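Progress report no. 2, hand-held gripper and home data kit
To: Evdokia Theodorakopoulos, Wisden small grants
From: Lefteris Lazaridis, Fekstead shared workshop
Period: up to end of April

Evdokia, sorry this is short on polish, writing it between print jobs. Budget sheet comes separately, tonight or tomorrow morning.

Where we are. Gripper works. Second version of the linkage is on, both fingers close to a point and open again without the twist we had in the first report. The twist was the hinge holes, my fault, drilled them by hand. Now printed to size and reamed. Bolts go in straight. White base housing is still the old print, it has a seam I dont love but it holds.

Fingers are black, thicker than version one. Heavier too. Wrist gets tired after a long session, so weight is on the list for next time.

Recording at home has started. Bedroom tasks first, kitchen later. Picked the bed because it's a big soft surface and soft is where our old fingers did worst. Mix of stuff laid out, pillow, paper and pen, small round things, clothes.

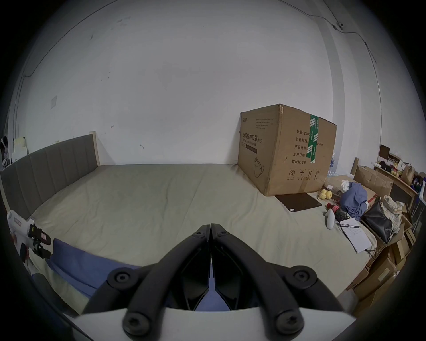
Target in the proposal was 100 usable clips by the end of the period. We have more than that on disk but not all usable, so I am not claiming it yet. Main reason for rejects is motion blur when I move too fast, then bad starts (fingers already half closed when the recording begins). Wrote a little script, Zurnureo, that flags both. It over-flags. Still faster than watching everything by eye.

Sync between the finger angle and the video was off. Fixed by blinking an LED at the start of every clip and lining up on that. Ugly but fine. Wan board handles the angle reading now, the older board kept dropping samples when the cable moved. Cable is strain relieved with a zip tie and hot glue. Will do a proper clamp when I get to it.

Problems, in no order:

Finger pads wear. The grip material starts peeling at the edge after a lot of cloth work. Tried two glues. Contact cement is winning.

Hinge bolts loosen. Threadlocker on the metal ones helped, on the plastic bosses it is risky (one cracked). Moving to nyloc nuts, ordered, not here yet.

Workshop printer was down for part of April, hotend clog. Lost time there. Ended up printing spare fingers overnight on the small machine, quality OK after sanding.

Labeling is slow. Allowed for it in the plan but not enough. I would like to move a bit of the travel line into paying for labeling hours, please say if that's a problem. Total stays the same.

Folding is the one I care about most and the one that is furthest behind. Simple pick and place is close to routine now, you approach, close, lift, put down. Cloth needs you to decide where to grab, and the edge of a thing lying flat is hard to get under.

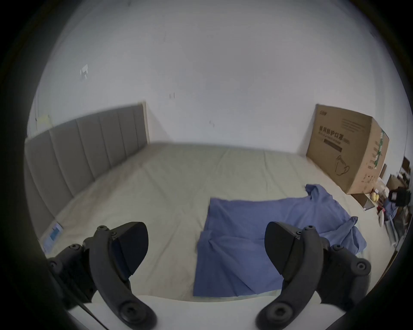 Cloth protocol is now written down, one page, so anybody at Fekstead can run it the same way. Start with fingers open, garment in reach, approach low. The angled pads at the tips were made for this, the wedge slides along the sheet and gets under a hem better than the old flat ends. With something like the blue piece there, flattened and partly folded, I go for the flap nearest the gripper and leave the crumpled part on the right for a later clip. Wrinkles in the fitted sheet are a nuisance, the pads catch on them and you pinch sheet and garment together. Marking those clips as their own category for now, could be useful as failures.

Also trying to keep the backgrounds varied, which is harder at home than I thought. One room, one wall. Two more homes have said yes for the next period, need to sort consent forms before anything gets recorded there. Draft form attached to the budget email, have a look if you get a minute.

Next period:
- nyloc nuts in, lighter fingers, new base housing
- finish the bedroom set, start kitchen
- 4 people trained on the cloth protocol
- first test of the recorded motions on the bench arm, small one, pick and place only
- tidy up Zurnureo and put it somewhere public

Spending is under plan on hardware, over on consumables (filament, glue, pads). Nothing big. Would help to know by mid next month about the labelling money, as I have to book the hours ahead.

Call me at the workshop if anything is unclear, after 4 is best.

Lefteris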